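Tirnura : les étudiants de robotique préparent leur épreuve de chambre

Le groupe d'étudiants en robotique de l'institut Nikdale poursuit ses travaux en vue du concours Tirnura, consacré cette année à la manipulation d'objets souples en intérieur meublé. L'équipe, encadrée par Lorraine Hollis, enseignante en commande des systèmes, travaille dans une chambre prêtée et non sur le banc d'essai de l'atelier.

Le règlement impose une pièce que les candidats n'ont pas aménagée eux-mêmes. Les tâches portent sur la saisie d'un tissu, son transport et sa dépose à plat sur un lit ou sur une banquette. Les équipes disposent de 600 secondes par passage, changement de tâche compris. Le programme de bord, baptisé Amum par les étudiants, découpe chaque tâche en trois étapes : repérage du textile, choix du point de prise, trajectoire de retour.

Le mobilier complique le repérage. Le lit aux draps blancs offre peu de contraste en plein jour, et le miroir de la commode renvoie la lumière de la fenêtre vers les capteurs. « En atelier, on règle l'éclairage une fois pour toutes. Dans une chambre, la luminosité change pendant le passage et le seuil de détection doit suivre », explique Ryan Lambert, étudiant chargé de la perception.
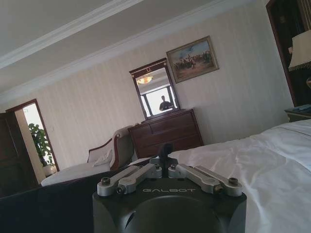
Le concours autorise-t-il le pilotage à distance pendant l'épreuve ?
Seul l'arrêt d'urgence peut être commandé à distance. Toute autre intervention d'un membre de l'équipe entraîne l'annulation de la tâche en cours, sans interrompre le chronomètre.

Le barème est établi sur 70 points. La dépose en vaut 16, attribués selon l'écart entre les bords du tissu et le gabarit fourni par le jury. Un tissu lâché au sol peut être repris, avec une pénalité fixe. Un contact avec un meuble est également pénalisé lorsqu'il dépasse l'effort admis au poignet.

Ce dernier point a conduit l'équipe à revoir la descente du bras. La version précédente d'Amum calculait une hauteur d'approche unique pour toute la surface visée. La nouvelle estime cette hauteur localement, ce qui convient mieux aux tissus froissés, dont les plis peuvent être plus hauts que la surface d'appui. Le calcul est plus long – l'équipe l'effectue donc pendant le déplacement du robot vers la zone de travail.
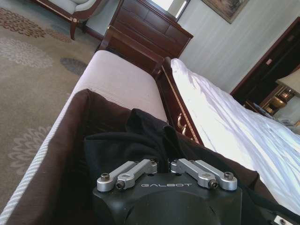 Les tissus sombres posent une autre difficulté. Sur un support de teinte voisine, le contour est mal délimité et le point de prise calculé peut tomber à côté du bord. Les étudiants comparent 2 méthodes : la première s'appuie sur la carte de profondeur seule, la seconde y ajoute une analyse de la texture. La première est plus rapide, la seconde résiste mieux aux ombres portées. Le choix sera arrêté avant le dépôt du dossier technique, attendu en août.

« Nous demandons aux étudiants de consigner chaque échec avec les paramètres utilisés. Un passage réussi dont on ne sait pas reproduire les réglages n'a pas de valeur pour le dossier », précise Lorraine Hollis.

La finale se tiendra au centre Ekwueme, dans une pièce dont le plan ne sera communiqué aux équipes qu'à 8 heures, le matin de l'épreuve. Le code source devra être déposé avant l'ouverture des passages. Les équipes pourront ensuite modifier les seuils de détection, mais plus les trajectoires.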